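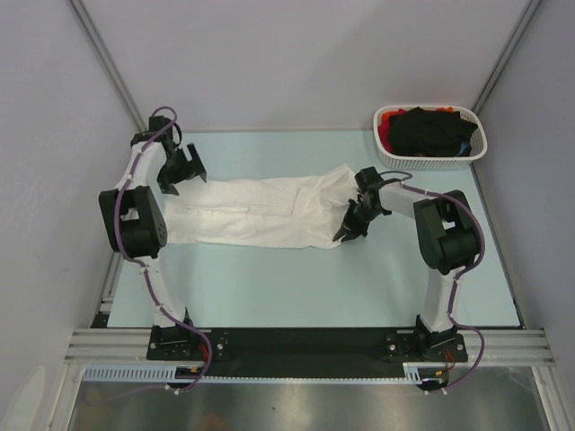
How does a machine learn to fold a shirt? By being given a great many examples of people doing it well, with every movement of the arms recorded, and the muddles kept in too.

Home | News | Events | Contact

That patient job has kept Getsemaní Montes and her colleagues at Baltoro, in Calside, happily busy since June. They have saved 236 runs so far, and would dearly love 200 more before the learning starts in earnest.
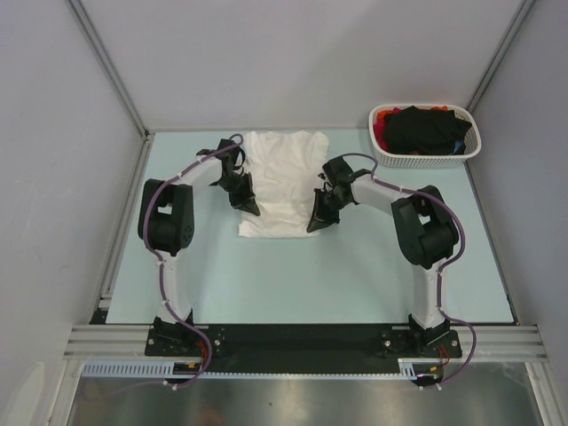 Each run lasts 60 seconds at most, says Angus Dalgleish, who checks them all over a pot of tea and has thrown out only 19.

We use cookies. Accept

© Calside News | Back to top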